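第四章　作业评估：哪些家务和车间杂活可以交给机器

本章供负责安装和试运行的人员使用。读者应已完成第三章的通电检查和零点校准。本章不讲编程，只讲一件事：拿到一项杂活以后，怎样判断 Druminard 双指工作站现在能不能做，能做到什么程度，哪一部分仍要留给人。

4.1　先说现状

来询问的用户大致分两类。一类是家庭用户，想让机器收碗、叠衣服、关抽屉；另一类是小型车间，想让机器取件、拨开关、把盖板推到位。两类用户提的问题很接近：现在能用了吗？

按我们在 Jirkent 试验间得到的结果，回答要分项给出。位置固定、形状不变、动作只有一两步的活，可以试用。物件柔软、堆叠、反光，或者每次摆放都不同的活，暂不建议脱离人看管。叠衣服属于后一种，从洗碗机里取玻璃杯也属于后一种。关抽屉看上去简单，换一个抽屉，把手高度和滑轨阻力就都变了，需要重新评估。

试验间由 Ingvar Bjarnason 负责，本章的评分办法也出自他手。Oluf Damgaard 负责车间用户的现场调试，4.6 节的注意事项多数来自他的记录。

4.2　评估前的准备

1. 选定一项杂活，用一句话写下来。句子里只能有一个动词。“收拾桌面”不合格，“把滑块推到左侧”合格。

2. 写下动作开始时物件所处的状态，以及动作结束时应处的状态。两种状态必须能用眼睛分辨。如果要靠手摸才知道是否到位（例如瓶盖是否拧紧），在表上注明“需触觉确认”，本版工作站暂不支持。

3. 由人把这个动作做一遍，用平时的速度，不要刻意放慢。记下用了几只手、手指换过几次位置。

4. 清点动作涉及的物件，填写物件表。表中至少应有名称、尺寸、是否会变形、是否易碎四栏。

5. 核对物件边长。夹指最大张开量为 157 毫米，超过这个尺寸的物件只能推、拨、压，不能夹取。

注意：步骤 3 不要省略。很多用户认为某个动作是“一只手的活”，自己做过一遍之后才发现另一只手一直按着底座。Druminard 只有一组夹指，凡是需要第二只手扶稳的活，都要先把底座固定好。

4.3　在仿真中试做

实物试做之前，先在 Votitz 仿真软件中运行。仿真用的练习台上有按钮、滑块一类的零件，对应家里和车间里最常见的几种动作：按、拨、推、拉。

1. 打开 Votitz，载入练习台。首次载入较慢，等进度条走完再操作。

2. 在“任务”栏选择与所评估的杂活最接近的动作。推柜门、合抽屉、盖盖板，一律选“推”；电灯开关和设备启动键选“按”。

3. 将“起始位置”设为随机。固定起始位置得到的成绩不能用于评估。

4. 将重复次数设为 510。次数偏少时，成绩受起始位置的影响较大，两次评估之间难以比较。

5. 点击“运行”。运行期间可以最小化窗口，不要让电脑休眠。

6. 运行结束后导出成绩表，保存时用杂活名称命名。

如果界面提示“视角丢失”，说明夹指挡住了目标物件。把接近高度调高一档，再从步骤 5 重新开始。连续三次出现同一提示，应更换接近方向。

说明：仿真成绩好，不等于实物成绩好。仿真里的表面不会沾油，滑轨里不会有面包屑，光线也不会在傍晚变暗。我们只用仿真淘汰不合适的活，不用它批准合适的活。

4.4　在实物上试做

1. 把工作站放在平整台面上，四只脚锁紧。

2. 清出夹指活动范围。范围内不得有刀具、热锅、盛有液体的开口容器，也不得有宠物食盆。

3. 接通急停按钮，按一次，确认夹指停止；复位后再开始。

4. 将速度设为“低”。前 12 次动作由操作人员站在急停按钮旁全程观看。

5. 每次动作之后，由人把物件放回起始位置。放回时不必力求精确，日常使用中物件本来就不会每次都在同一处。

6. 继续做满 20 次，逐次记录结果。结果只写三种：完成、部分完成、失败。

7. 出现部分完成时，量出物件与应到位置的差距，写在备注栏。推到一半停下和只差几毫米，处理方法不同。

警告：夹指运行时不要伸手扶正物件。物件歪了，先停机，再扶。

4.5　判读结果

实物 20 次全部完成，可以进入试用。试用期间仍须有人在同一房间内。

失败一次或两次，查看备注。若失败集中在某个起始位置，可以用挡条或贴线限定物件的摆放范围，然后重做 4.4 节。车间用户常用这个办法，效果稳定。家庭用户不一定愿意在厨房台面上贴线，应事先同家里人商量。

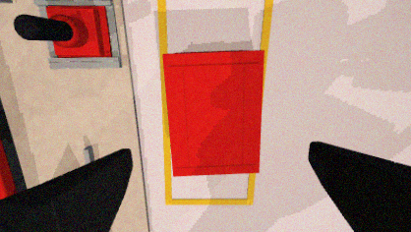 失败三次或更多，本版软件下不建议继续。可以把这项活归档，等下一次软件更新后再评。不要靠提高夹持力来改善成绩，这样做多半会把失败变成损坏。

部分完成的次数不计入完成。有用户来信问能否折半计算，答复是不能。抽屉差两厘米没有关上，人还是要走过去关一次，这项活就没有省下来。

判读时还要看时间。人关一个抽屉不到一秒，机器要先看、再靠近、再推，慢得多。夜间无人时运行的活，慢一些没有关系；有人在旁边等着用的活，慢就是缺点，应写进结论。

4.6　车间用户注意事项

Ibarra 车间的试用持续了整个十二月，内容是推合料盒盖板和按下设备启动键。按键一项当月即转入日常使用。盖板一项在更换供应商以后，新盖板边沿略厚，成绩下降，只得重新评估。由此得出以下要求：

1. 零件换批次、换供应商，视为新任务，按 4.2 节从头评估。

2. 换班时把当日成绩表交给下一班。口头交接不算。

3. 每周三停机擦拭夹指内侧。内侧沾有切削液时，推的动作受影响不大，夹的动作会打滑。

4. 启动键旁若另有按键，两键中心距离小于夹指宽度的，应加装隔板。

5. 设备原有的防护门和联锁装置一律保留。工作站不能代替任何安全装置。

4.7　暂不受理的项目

下列项目不必填表，目前一律由人完成：叠放和悬挂衣物；清洗刀具；搬动盛有热汤热水的容器；更换灯泡；照料儿童、病人和宠物；任何需要登高的活。

“整理玩具”一项曾列入受理范围，后来取消。单件玩具放进箱子可以做到，一地玩具则不行，软件分不清哪件压着哪件。只放单件的用户可以按“放置”任务另行评估，并在表上写明每次只摆一件。

4.8　填写结论

结论栏写一句话即可，须包含动作、成绩和看管要求。写法如：“推合盖板，20 次完成 20 次，可试用，须有人在场。”不要写“基本可用”“效果较好”，接手的人看不出该不该守在旁边。

结论由操作人员签名，与物件表、仿真成绩表订在一起，放在工作站旁的文件夹里。软件每次更新后，旧结论失效，需重做 4.4 节；物件没有变化的，4.2 节的表可以沿用。

下一章介绍日常维护和夹指更换。

联系我们：Druminard 技术支持　|　版权所有，保留一切权利　|　返回顶部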